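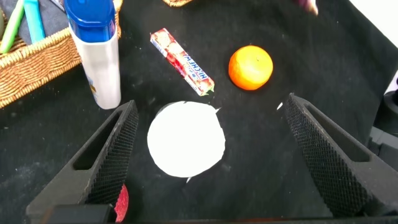 Week 3: Setting up a tabletop still life

Hi all, notes from the Kedumham evening class, plus the bits I ran out of time for. My plan for this term is cheap, small and easy to carry home, so everything we draw comes out of a lunch bag or the paper drawer.

1. The cloth
I like plain black fabric with a matte finish. It makes a white shape really jump, and the orange of a mandarin looks twice as bright against it. The trouble with black is lint – it shows every speck – so run a lint roller over yours before you start (I never do, and then I'm picking at fluff for ten minutes). Leave the soft wrinkles alone, they're lovely to draw.

2. The paper circle
Cut it by hand, please, no compass! I want the slightly wobbly edge and the odd little point where the scissors changed their mind. Draw those points where you see them. If you smooth them out you've drawn the idea of a circle, and I can always tell.

3. Something wrapped
A stick of Hi-Chew is great for this. It's long, so lay it on a diagonal, and it gives you red lettering on a mostly white wrapper. Block in the whole package first and leave the lettering till last. Watch for any small flash of a different colour near the end, like green, and don't skip the crimped seam.

4. Something round
Small citrus, glossy if you can get it. Find the highlight, find the stem spot, then put in just enough dimples to say "peel". Please don't do all of them, we'll be here till midnight.

Materials
Deltent soft pencils or whatever you've got, one white pencil, coloured pencils in orange, red and green, and a sheet of Jelura grey paper. The Rosenthal shop on the corner has the paper in packs of 100 if a few of you want to go halves.

Homework
Same setup, 8 thumbnail sketches, each with the circle in a different spot. Bring them along next class and we'll pin them up before we start on colour.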